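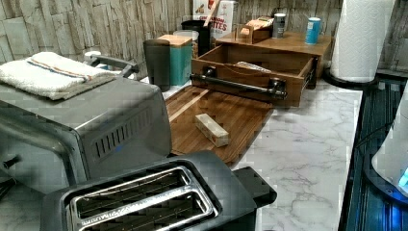

The left part of our counter, with the toaster oven, the toaster, the board and the drawer unit behind it.

From: Tatiana Oravec
To: Jokasgate shared kitchen list
Date: May 28, 2024
Subject: Re: the snack drawer and the counter

Dear Ye-ji, dear all,

Thank you for your message. I answer between your lines, so that it is clear which point I mean.

> I would like to know if we keep the big wooden drawer on
> the counter or if it should go to the shelf near the door.
> It takes much space and when it is open I can not work
> beside it.

I vote for keeping it on the counter. The shelf near the door is only 50 cm deep, and I am afraid that the drawer, when it is pulled out fully, would be in the way of everybody who comes in. Benedikt has measured this in October, when we had the same discussion, and I believe his numbers are still good. 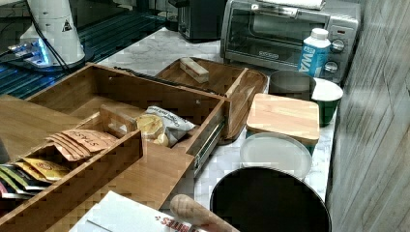 What I would change is the order inside. The bag of chips takes the place of many small things, and it does not close well. I propose that open bags go into one of the Stasher pouches, as we have them in the drawer anyway. The small snack packets should stay upright in their own compartment. In this way one can see the colors from above and does not need to take everything out to find one flavor.

> Also, who is using the cutting board on the left side?
> I never know if I may move it.

You may move it, please do. Lev put it in that place when he oiled it, and after this it simply stayed. I use it for bread, and for this it is practical to have it near both toasters. But if you need the surface for dough, lean it against the wall and put it back later. The small wooden block belongs to the board. Please do not throw it away, it was already once in the box for the stove.

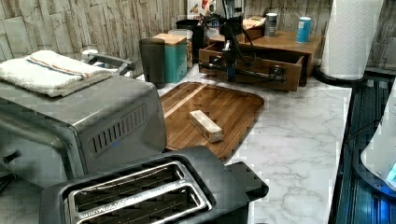
Tray and block beside the toaster, canister and teal container at the wall.

About the containers at the wall I have a different wish. I would like that we write on each one what is inside and when it was filled. Last month I opened 3 of them before I found the oats, and one had flour which smelled old to me. Elsa has a roll of paper labels from Hudec and she is willing to share it.

> Last thing: is the towel on the toaster oven for hands
> or for dishes? And should it be there at all?

For dishes, as I understood it. I agree with you that it should not lie on the oven when somebody is baking. I would prefer a hook on the side of the cabinet. Rurkura sells a simple one that you can stick on, and I can bring it on Saturday.

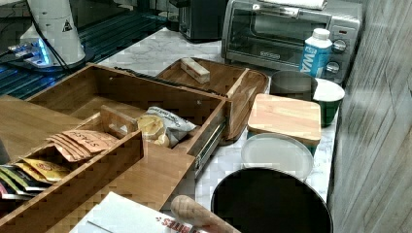
The boxed water can also find a better place than directly before the knobs of the oven. I reach over it each time when I set the temperature, and I am not a tall person. Perhaps it could stand in the drawer, in the part where the chips are now.

If somebody disagrees with any of this, please write to the list before the weekend. I will be in the kitchen on Saturday from ten and I can do the drawer and the labels then. One more pair of hands would be welcome.

With kind regards,
Tatiana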